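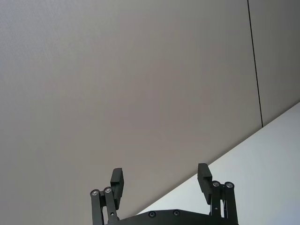

Guides > Surfaces > Cleaning plain matte panels
Tuesday, April 10, 2018 – by Martti Saarinen
18 comments | 3,204 shares

Smooth matte panels in gray or beige look calm in a room, but they show every wrong wipe. I have cleaned such panels in my home in Harju for many years, and I do it like this.

You need two soft cloths, a bucket of lukewarm water and a little mild dish soap. Do not take the rough side of a sponge. It makes shiny spots, and these you can not remove.

First wipe the dust away with a dry cloth, from top to bottom. Then wet the second cloth, press it out very well and wipe in long straight strokes. Small circles leave marks on a matte surface.

The narrow seam between two panels needs more patience. Fold the cloth over the edge of an old plastic card and pull it along the seam one time, slowly. Turn to a clean part of the cloth before you repeat. Never pour water there – it can go behind the panel and stay.

Where the panel meets a white surface, clean the darker side first and the white side last, with fresh water.

Dry everything with the first cloth, after you have shaken it outside. Wait until evening and look at the panel from the side, with the lamp on. If you see stripes, there was too much soap. Wipe again with only water.

I do the whole work in January and then again after summer.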